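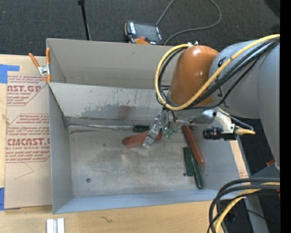

Metent: an index of Ramayana episodes in English retellings

Rianne Verhoeven
26 April 2023

Summary

Metent records which episodes of the Ramayana appear in printed English retellings, in what order, and under which names. It covers 41 books held in the Stevens collection at Prarkthorpe. The data is meant for comparing versions of the story. It contains no text from the books apart from chapter titles and the spellings of names.

Contents

books.csv: one row per book, with title, reteller, year, stated source and number of pages.
episodes.csv: the master list of 111 episodes, each with a short label and a fixed code.
links.csv: one row for each episode found in a book, with start page, end page and position in the telling.
names.csv: every spelling of a character or place name, tied to one standard form.

All files are UTF-8, comma-separated, with a header row. Empty cells mean the value was not recorded. A zero is a real value.

How episodes were defined

An episode is a stretch of story with its own setting and outcome. The breaking of Shiva's bow is one episode. Hanuman's leap to Lanka and his meeting with Sita are coded separately, as many retellings keep one and shorten the other. The burning of Lanka is a third.

The master list follows the order of Valmiki. Episodes known mainly from other versions, such as the line drawn by Lakshmana around the hut, have codes beginning with X and sit at the end of the list. The code says nothing about age or standing.

Where a book only mentions an episode in passing, the depth column in links.csv is set to 1. A full telling is set to 2. The rule used was whether any character speaks or acts within the passage.

Names

Diacritics are kept in the spelling column and dropped in the standard form. Ravana is listed under that name even where a book prefers Dashagriva. Rama and Ram are treated as spellings of the same name. Titles and epithets (Raghava, Janaki, Maruti) have the value "epithet" in the type column.

Known problems

Book 40 lacks its last chapter, so the return to Ayodhya cannot be coded for it. The row is kept.

The stated source is copied from the preface or title page and was not checked. Several books claim to follow Valmiki and then include X episodes.

Retellings for children make up a large share of the collection. They tend to leave out the Uttara Kanda, and counts for Sita's exile should be read with that in mind.

Coding was done by one person. No second reading has been made, and no agreement figures can be given.

Building

Run the Dimico script from the top folder. It checks that every code in links.csv exists in episodes.csv and stops at the first error. Page ranges that overlap are allowed, but print a warning.

Changes

The December release had the Jatayu and Sampati episodes under a single code. They now have one each. Old code 2 is retired and will not be used again.

Corrections should give the book number, the page and the episode code.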